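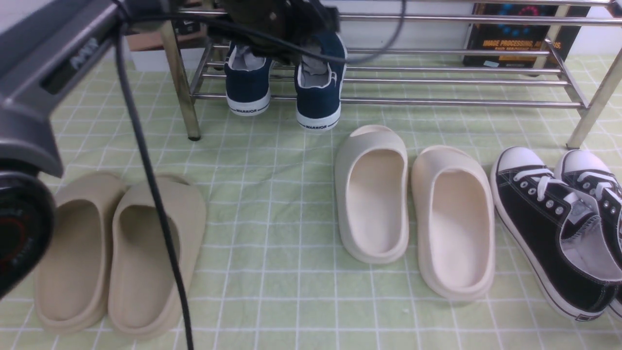 Shoe rack, chrome, with the navy canvas pair and the beige slides.

From: Sheldon Dufour
To: Tirnham Residents list
Subject: Re: Shared hallways and the new cleaning rota

Thanks for the replies so far. I have put the main message I am answering underneath each point so that people who joined the list in July can follow it.

> The notice says all items must be out of the hall by 8 in the morning.
> Does that include door mats? We have had the same mat since we moved
> in and it has never been a problem before.

Mats can stay if they are thin enough for the door to open over them. Thick coir ones need to come inside on cleaning mornings, as the machine the contractor uses on the floor catches the edges. You can put them straight back once the floor is dry.

> Also, what is happening with shoes? Menzies House has always kept
> shoes outside the flats and I don't see why we should stop because
> Halach House has a narrower corridor.

I agree the two buildings are different. The Menzies landings are wide enough for a rack on one side. Halach is not, and the fire inspection was quite firm about it. What I would suggest is:

Menzies: racks allowed against the wall between the flat door and the window, not on the stair side. Open metal ones are easier to clean under than the box kind with a lid.

Halach: racks inside the flat only. Wet boots can go in the tray by the back entrance overnight.

In both buildings, anything left on the stairs will be moved to the meter cupboard. It will be kept there for 4 weeks and then go to the charity shop.

> Last thing. Why has the service charge gone up if we are now expected
> to do half the cleaning ourselves?

The charge covers 42 flats and pays for more than the floors. The cleaning part went from 1,000 to 1,600 pounds for the year. Most of that is the windows on the outside of the stairwell at Menzies, which were not in the old contract and had not been done for a long time. We are not being asked to do half the cleaning. The rota is only for sweeping the entrance and wiping down the post boxes between the contractor's visits. If you can't do your turn, swap with a neighbour or write to me and I will move you.

Grusik, the new contractor, will start with Halach and then do Menzies. They have asked for three things: access to the tap in the bin store, somewhere to leave the floor machine between buildings, and a phone number in case the front door code fails. I have sorted the first and the last. If anyone on the ground floor at Halach has space for the machine for an hour on cleaning mornings, please let me know off list.

Two smaller matters. The light outside flat 9 has been reported again and I have the reference number if anyone wants to chase it too. And please don't prop the bike store door open with the recycling box. The box has gone missing twice now and the council charges for a new one.

Sheldon
Menzies House, top floor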